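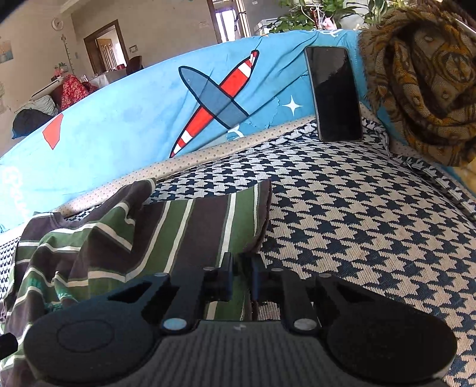

Fig. 3. Couch cushion in navy-and-cream houndstooth.

Section 3: Cleaning Your First Couch

You've filled the tank, clicked the hose in place and run the rinse test from Section 2, so now comes the fun part! The Rondix 625 is a small machine, but it's happiest on big soft things: couches, armchairs, window seats, the padded bench in the hall that everybody drops their bags on. Start with one cushion. Once you have the feel of the trigger you'll want to do the whole room.

Before you start

Find the care tag. It is usually under a seat cushion or stapled to the underside of the frame, and it carries one of four codes.

W: Water-based cleaning is fine. Go ahead.
WS: Water-based cleaning is fine. Go ahead, but do the patch test twice.
S: Solvent only. Do not use the Rondix 625 on this fabric.
X: Vacuum only. Do not use the Rondix 625 on this fabric.

CAUTION: If there is no tag, treat the fabric as code S until you have asked the maker of the couch.

Patch test

1. Pick a hidden spot, such as the back edge of a cushion or the flap behind the skirt.
2. Mix a little solution in a cup at the same strength you plan to use in the tank.
3. Dab it on with a white cloth and wait 30 minutes.
4. Press a dry white cloth on the spot. If any color comes off, stop and do not clean the piece with water.
5. Let the spot dry fully and look at it in daylight.

NOTE: Two-color weaves (houndstooth, gingham, ticking stripe) need a test spot that takes in both colors. A dark yarn can bleed into a light one even when each looks perfectly fine alone.

Cleaning a seat cushion

1. Vacuum first. Do the top, the sides and especially the seams, where the crumbs live. Dry dirt comes out much more easily than mud.
2. Fill the clean tank to the lower line with warm tap water. Never use boiling water.
3. Add one capful of Doltstead fabric solution. One is plenty, really!
4. Fit the wide upholstery head (part 3313) and push until it clicks.
5. Turn the machine on and let it run for a few seconds before you touch the trigger.
6. Hold the head flat on the fabric. Squeeze the trigger and pull the head toward you in one slow, straight stroke.
7. Let go of the trigger and go over the same strip again, suction only. Watch the clear window on the head: when no more water is running through it, move on.
8. Overlap each new strip with the last one by the width of a finger.
9. Work all the way to a seam before you take a break.

NOTE: If the dirty tank fills with foam, you have too much solution in the mix. Empty both tanks, fill the clean one with plain water and go over the cushion again.

CAUTION: Do not spray into zippers, buttons or gaps in the frame. Unplug the machine before you change heads or reach inside the brush area.

Drying

Stand loose cushions on edge with space between them and open a window. A room at 70 degrees Fahrenheit with a fan running is just about perfect. In a damp July you may need to leave them overnight, and that's fine.

Leave the covers on while they dry. A cover that comes off wet can be a real wrestling match to get back on.

When everything feels dry, press your palm hard into the middle of the cushion and hold it there. If it feels cool, give it more time. Then brush the pile or weave in one direction with the soft brush, and enjoy it, because this is the moment when the colors come up and you start eyeing the armchair.

Tips from our test room

Svitlana Vakulenko likes to do the arms last, with the narrow head, when the tank is nearly empty and the hose is lighter to hold. Chin-lung Pan does a second plain-water rinse on pale fabrics every time and swears by it. Try both!

After each use

1. Empty and rinse both tanks.
2. Draw a cup of clean water through the hose.
3. Take off part 3313 and pick out any hair or lint.
4. Leave the tank caps open until the inside is dry.

For stains that come back after drying, go to Section 4, Spot Treatments.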